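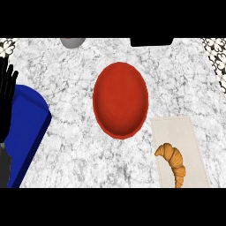
4.2 Training in simulation

We trained the Kondo policy on 399 simulated tabletop episodes from the Dullia kitchen set. Object positions were varied in each one – the marble countertop was kept fixed. Figure 2 shows a rendered view with a lemon in the red bowl and the right hand touching the rim.
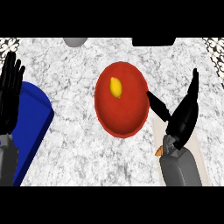 Were real-world demonstrations used in training?

Only simulated episodes were used at this stage. Training ran for 3585 steps, and 33 further episodes were held out for testing.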